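Water heater, finally

May 26, 2018

The water heater in the Clolstead house quit in the most boring way possible. There was no flood and no bang. The showers got shorter for a few months, then I found a rust stain on the concrete under the drain valve, and when I wiped it up it came back the next morning.

I knew the tank was old but I didn't know how old until I looked up the serial number. It was made the year before the people we bought from moved in. I had never flushed it and I doubt they did either. I hooked up a garden hose to see what would come out and got a trickle of brown water and grit, and then nothing. Rogério Prado, who I used to work with, told me to stop right there and leave the valve alone. An old plastic drain valve may not close again once you open it. Mine did close, but it dripped until the day the tank left.

I got two quotes. Mitwood Plumbing wanted to put in a tankless unit, which would have meant a bigger gas line and a new vent through the side wall. Grewal quoted a plain 50 gallon tank, same fuel, same spot, with an expansion tank and a drain pan, for $2,961 if we went tankless with them or a good deal less than half of that for the tank. I went with the tank. We have a small household and we don't run out of hot water when the thing works.

Gaurav Tripathi from Grewal did the job in one morning. Draining the old one took the longest because of the sediment. He also replaced the shutoff valve above it, which had seized open. That added a little over an hour and I was glad to pay for it. The permit was $27 and the inspector came the following week.
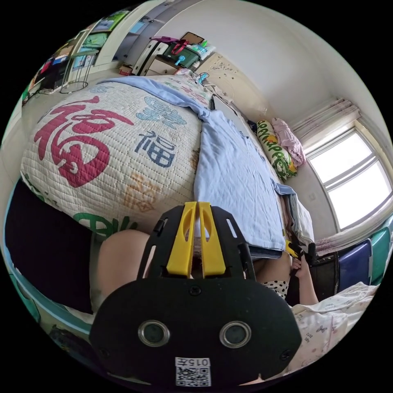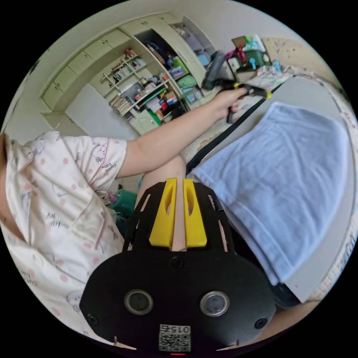

A light blue blanket on the bed first, then the pajama top with the cats on it.

The pressure turned out to be the other problem. Gaurav put a gauge on the hose bib and it read higher than he liked, so the regulator by the main is next. He thinks it has been creeping up for years, and that could be why the toilet fill valves never last. I have asked for a price and will probably have it done in September when I have the money again.

Until then I have set the heater to 120 and written the install date on the side of the tank in marker. The manual says to flush it once a year. Hanneke Desmet next door does hers every spring with a bucket and a short piece of hose, and she has offered to lend me the hose.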